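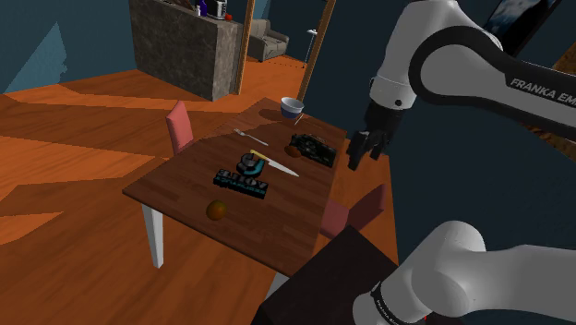 Build the Messy Table First

I've been going to the Willdale shared workshop for six years now, and the fight I get into most often there is about dining tables. Specifically, whether you should put one in your simulator before you've bolted anything down in real life, and how much junk you should leave on it.

My side of it: lots of junk. A fork, a kitchen knife with a yellow handle, a little white bowl, some piece of fruit, a circuit-board-looking thing that has no business near dinner. Put the arm next to it on a pedestal, open the fingers, and see what you've gotten yourself into. That's my table up top, pink chairs and all (I like the chairs, leave me alone).

Farzana Durrani, who shares a bench with me, thinks this is decorating. Her practice setup is a gray floor and a cube. She got her cube routine running in 2 evenings, and I was still fussing over where the table should go. She's a better programmer than I am, and she has a point! A cube tells you right away if your math is bad. When my arm misses the fork, I've got a dozen suspects.

But then we both want the same thing in the end, which is an arm at home that can clear up after supper. And I don't own any cubes. I own forks. A fork is a miserable object to pick up, flat and skinny and lying at whatever angle it landed in, and I'd much rather find out how miserable while it costs me nothing. Same goes for the chairs. You don't think about a tall chair back until you try to plan a path over one, and then you think about it for most of July.

The pedestal is the other thing. On paper mine was perfect. Drop it into a room with furniture and suddenly it's standing where a person would want to sit. Kalevi Koskela took one look at it on my monitor and said, "So nobody eats on that side anymore?" Well, no, I guess they don't. I had spent 24 dollars on steel plate for the real one by then, and I'm glad I hadn't cut it yet.

Now, I'll give the cube people this much. A simulated kitchen can fool you. Everything in it is so clean and the light is so nice, and you start believing your friction numbers just because the wood grain looks good. Mine are guesses. I ran 176 tries at that fork over one long weekend and felt terrific about it, and all it really proved was that my pretend fork gets along with my pretend fingers. The real table is going to have crumbs on it, and a tablecloth if my mother visits.

I still say the guesses are worth having. What bugs me is when folks at the shop treat the room as the last step, a treat you get after the cube works. By then you've picked your base, your reach and your mounting height, and you've spent the money. The room should be in there while you can still change your mind about all of that, even if it's ugly, even if half the objects are silly.

Farzana has agreed to load my table into her setup next month and run her routine on it, fork included. I've agreed to spend an evening with the cube. I'm moving the pedestal before she gets to it, though.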